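April, late evening

In by eight. Angus Dow had left the planner running overnight on the Strachan branch and the log had filled up with the same warning 3000 times, all from the left thumb. He had changed the joint limit in one config file and left the old value in the other, so the planner and the controller disagreed about how far the thumb could close. I put both values in one file, made the two programs read it at start-up, and deleted the spare. The warning has gone.

Spent the rest of the morning on the grasp code for thin things. The rod is the worst of them. It is clear plastic, the depth camera sees straight through it, and the segmentation gives me two short bits with a gap between. I wrote a small function that joins bits lying on the same line if the gap is short enough. It works on the recordings. It also joined the edge of the paper stack to a string, so it needs a check on width.

Ailsa Cowie came over before lunch to look at the arm timing. We are still getting late commands on the right side when both hands plan at once. She thinks the planner should keep the idle hand where it is and not ask for a new path every cycle. 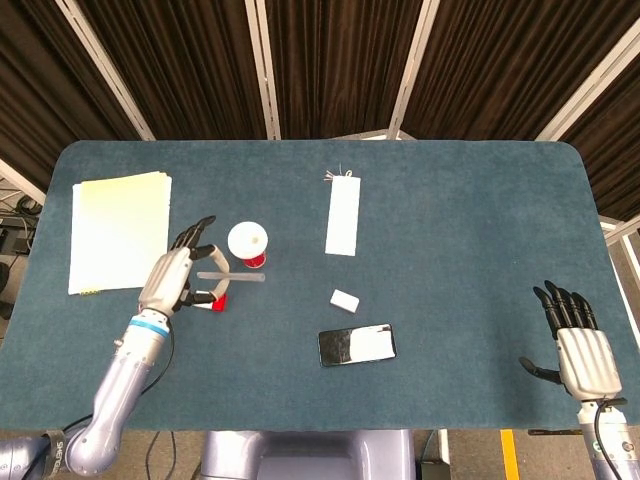

Why plan both arms together if only one of them is moving? The planner has to know where the other arm is to keep clear of it, but a fixed shape is enough for that, and a fixed shape costs far less to check than a second moving arm.

So I did it her way after lunch. The idle arm now goes into the collision model once and stays there until it gets a task. Cycle time came down enough that the late commands stopped in the two runs I had time for. I want a longer run before I merge it.

Perception still loses the phone when the light falls on the glass. It calls the bright part paper and the dark part phone. Pititz, our labelling tool, lets me mark the whole outline by hand, so I did a batch of those and sent them off for training. Dull work.

Lorgate want the interface notes by the end of the month. Have written the headings and the part on error codes.

To do: width check on the join function, long run with the idle arm fixed, ask Angus whether anything else reads the old config file. Left at half past six. Bus was late.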